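Erst hinschauen, dann nachrechnen: Jurnholm-Team bringt Simulationsroboter das Umstellen bei

Ich gebe es gleich zu: Wenn mir jemand mit simulierten Tischplatten kommt, schalte ich normalerweise nach fünf Minuten ab. Diesmal bin ich den ganzen Nachmittag hängen geblieben, bis kurz nach sechs, und daran ist vor allem Ulla Rønning schuld. Sie leitet in Jurnholm die kleine Gruppe, die gerade ihren Bericht zu einem Verfahren namens Latuheru veröffentlicht hat, und sie kann über das Hochheben und Abstellen von Gefäßen reden wie andere Leute über Fußball.

Worum geht es? Viele Steuerungen lernen heute aus Vorführungen: Ein Mensch macht die Aufgabe per Fernsteuerung vor, das System schaut sich Bilder und Gelenkstellungen an und ahmt die Bewegung nach. Das klappt oft erstaunlich gut, bis der Gegenstand ein paar Zentimeter woanders steht als gewohnt. Dann greift der Arm gern mal daneben, merkt es nicht und fährt seelenruhig mit leeren Fingern zum Ziel. (Ich habe davon an dem Nachmittag mehrere Aufzeichnungen gesehen und jedes Mal ein bisschen mitgelitten.)

Latuheru setzt genau da an. Das System sagt nicht nur die nächste Bewegung voraus, es schätzt nebenher auch, wie sicher es sich beim Griff ist. Liegt der Wert zu niedrig, hält der Arm inne, fährt ein kleines Stück zurück und setzt neu an. Höchstens drei Versuche sind erlaubt, danach gilt der Durchlauf als gescheitert. Klingt simpel, und Rønning findet auch, dass es simpel ist. »Die Arbeit steckte in der Schwelle«, sagt sie. »Ist sie zu streng, kommt der Arm nie vom Fleck. Ist sie zu locker, kann man sich das Ganze sparen.«

Trainiert wurde mit 1460 Vorführungen, alle in der Simulation aufgenommen. Die Umgebung heißt Buvus und stammt von Matvii Prokopenko, der sie mir am eigenen Rechner vorgeführt hat. Schön im klassischen Sinn ist sie nicht, aber sie läuft schnell und macht bei den Schatten mehr her, als ich gedacht hätte. Eine der Aufgaben: das gelbe Gefäß greifen und auf die weiße Fläche rechts auf dem Tisch stellen. 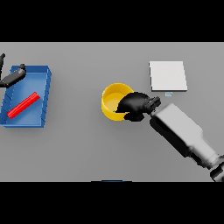
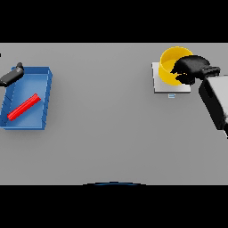 Gelbes Gefäß, schwarzer Greifer: zwei Ansichten aus der Simulation, im ersten Bild steht das Gefäß nahe der Tischmitte, im zweiten auf der weißen Fläche. Bilder: Arbeitsgruppe Jurnholm

Mich hat beim Zuschauen vor allem interessiert, was die Finger am Rand des Gefäßes treiben. Von oben verdeckt der Greifer nämlich ausgerechnet die Stelle, auf die es ankommt, und genau deshalb verlässt sich das Verfahren beim Zupacken nicht allein aufs Bild. Es nimmt die Fingerstellung dazu: Schließen die Finger weiter, als sie bei diesem Gefäß eigentlich dürften, sinkt der Sicherheitswert sofort. Prokopenko hat mir die Kurve dazu gezeigt – ein richtiger Absturz, fast senkrecht nach unten, und gleich danach zuckt der Arm zurück. Das hat schon was!

Verglichen hat die Gruppe das Ganze mit derselben Steuerung ohne Sicherheitswert, bei gleichen Vorführungen und gleichen Startpositionen. Laut Bericht schneidet Latuheru in allen sechs Aufgaben besser ab, am deutlichsten dort, wo die Gefäße gegenüber dem Training verschoben waren. Bei den vertrauten Positionen ist der Vorsprung klein. Außerdem dauern die Durchläufe länger, weil das Innehalten und Zurückfahren eben Zeit kostet. Rønning hat mir das ungefragt erzählt, was ich ihr hoch anrechne.

Ein Punkt bleibt für mich offen, und da wurde unser Gespräch auch etwas zäher: Was passiert auf einem echten Tisch? In Buvus sind die Flächen einfarbig und das Licht ist brav. Glänzende Becher, verrutschende Unterlagen, ein Fleck auf der Linse – das alles kommt bisher nicht vor. Prokopenko rechnet damit, dass die Schwelle für echte Hardware komplett neu eingestellt werden muss, und er sah dabei nicht besonders begeistert aus. Die Firma Solletti will für die ersten Versuche einen zweiarmigen Aufbau zur Verfügung stellen, losgehen soll es im Oktober.

Den Bericht gibt es bei der Arbeitsgruppe auf Anfrage, die Aufzeichnungen der gescheiterten Durchläufe liegen dabei. Die würde ich zuerst anschauen. Und ich habe mir schon mal einen Platz zum Zugucken gesichert, wenn in Jurnholm die echten Becher auf den Tisch kommen.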